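レーベル通信 9月号より

スケナウ、4年ぶりのアルバム『Hollholm』発売日決定 国内盤はボーナストラック2曲入り

2013年9月4日更新

北欧のヘヴィロック4人組スケナウ(Skenau)の3作目『Hollholm』の国内盤発売が決まりました。価格は税込2,954円、輸入盤の全9曲に加えて、国内盤のみ2曲を追加収録します。歌詞と対訳、メンバーによる曲ごとのコメントを載せたブックレットが付きます。

前作『Lindesen』から4年が空きました。この間にベースが交代し、2年前の春にはドラムのアユバ・アグベコ(Ayuba Agbeko)が手首の故障で半年ほど演奏から離れています。ヴォーカルとギターのニイ・イサハク(Nii Issahaku)によると、曲そのものは早い段階でそろっていたものの、アグベコの復帰を待つ間に半分近くを書き直したとのことです。

「最初に作ったデモは18曲あって、全部同じ速さだった。アユバが叩けない間はリズムマシンで作業していたので、どうしてもそうなる。彼が戻ってきて最初の週に、一緒に演奏して面白くない曲は外すことにした。残ったものから9曲を選んだ」(イサハク)

録音は今年3月、アルバムの題名にもなったホルホルムのスタジオで行われました。もとは魚の加工場だった建物で、天井が高く、ドラムの残響が長く残ります。プロデューサーは前作に続いてセシリア・バワ(Cecilia Bawa)。19日間の滞在のうち、最初の6日間はドラムの音決めとベーシックトラックの録音にあてられています。クリックを使わずに録った曲が4曲あり、2曲目の「Dramani」は中盤でテンポがはっきり落ちます。編集でそろえる案もあったそうですが、バワの判断でそのまま残されました。

ベースのズィファ・オドイ(Dzifa Odoi)は今作からの正式加入です。以前は地元のジャズの編成で弾いていた人で、ピックを使いません。前任者の歪んだ硬い音に慣れているファンは、1曲目の出だしで違いに気づくと思います。担当者も初めて聴いたときは少し軽いかと感じましたが、5曲目の「Salt Ledger」まで進むと、ギターが2本とも低い音域に下りてきて、その下をベースが動き回る作りになっており、納得しました。音量を上げて聴いていただきたい曲です。

リードギターのスニタ・ウニヤル(Sunita Uniyal)は全曲のソロに加え、7曲目のアコースティックの小品を一人で書いています。2分足らずの曲で、録音は一回きり。アルバムではここでいったん静かになり、続く8曲目が11分を超える長尺の曲です。アナログ盤ではこの2曲がB面の後半に収まります。
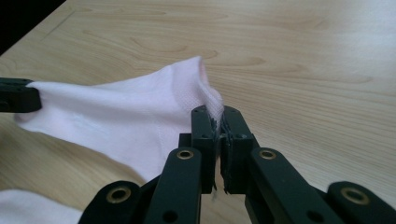

木目のテーブルと淡いピンクの靴下

歌詞の話も少し。前作は海難事故を題材にしたコンセプト作でしたが、今作には全体を通す物語はありません。イサハクの祖父が働いていた造船所の閉鎖を扱った「Slipway」、眠れない夜の台所を歌った「Kettle Hour」など、身近なところから書かれたものが多くなりました。対訳は前作と同じ訳者にお願いしています。造船用語がいくつも出てくるため確認に時間がかかり、ブックレットの入稿は予定より一週間遅れましたが、発売日への影響はありません。

国内盤のボーナストラックは次の2曲です。

「Dramani(リハーサル・テイク)」
スタジオ入りの前に練習場で録った音源。アルバム版より1分ほど短く、終わり方が違います。音質は本編に及びませんが、ヴォーカルが入っていない分、ギターの絡みがよく聞こえます。

「Lindesen(ライヴ)」
前作の表題曲。オドイが加入して最初の公演で録られたものです。曲の前にイサハクの短い話が入っています。ブックレットにはこの部分の訳も載せました。

先行試聴について。1曲目「Ballast」は来週から当レーベルのサイトで全編を聴けるようになります。「Dramani」のビデオも準備中ですが、公開日はまだ本国から連絡が来ていません。わかり次第、サイトのほうでお知らせします。

初回プレスについて。初回の600枚は紙ジャケット仕様で、通し番号が入ります。番号の指定はお受けできません。紙ジャケットがなくなり次第、通常のプラスチックケースに切り替わります。収録内容と価格は同じです。直販でのご注文は先着順、店舗でお求めの場合は各店の入荷数が異なりますので、お店に直接お問い合わせください。前作のときは店舗分の初回盤が発売前の予約でほぼ終わりました。

アナログ盤は本国のレーベルからの輸入のみで、国内盤の発売から少し遅れての入荷になります。帯と対訳は付きません。重量盤2枚組で送料が変わりますので、CDと一緒にご注文の方は、発送をまとめるか分けるかを備考欄にお書きください。ご記入がない場合は、そろってからまとめて発送します。

来日公演についてのお問い合わせを多くいただいています。バンド側に希望はあり、招聘元との話も始まっていますが、現時点でお知らせできる日程はありません。秋から冬にかけては本国と近隣の国を回るツアーが組まれているため、実現するとしても来年以降になります。

なお、前号でスケナウのデビュー作を「廃盤」と書きましたが、正しくは「国内盤の在庫切れ」でした。輸入盤は現在も取り寄せが可能です。訂正いたします。デビュー作の国内盤再発については、今作の売れ行きを見て検討します。

トラックリスト(国内盤)
1. Ballast
2. Dramani
3. Slipway
4. Kettle Hour
5. Salt Ledger
6. North Door
7. Interval for S.
8. Hollholm
9. Low Water
10. Dramani(リハーサル・テイク)
11. Lindesen(ライヴ)

メンバー
ニイ・イサハク(ヴォーカル、ギター)
スニタ・ウニヤル(ギター)
ズィファ・オドイ(ベース)
アユバ・アグベコ(ドラムス)

ご予約は直販ページまたはお近くの取扱店で受け付けています。お電話でのご注文は、今月から平日の午後のみとなりました。

次号では、ツアー前のウニヤルに機材の話を聞いたインタビューを掲載します。今作で使ったギターとアンプの一覧も本人からもらっています。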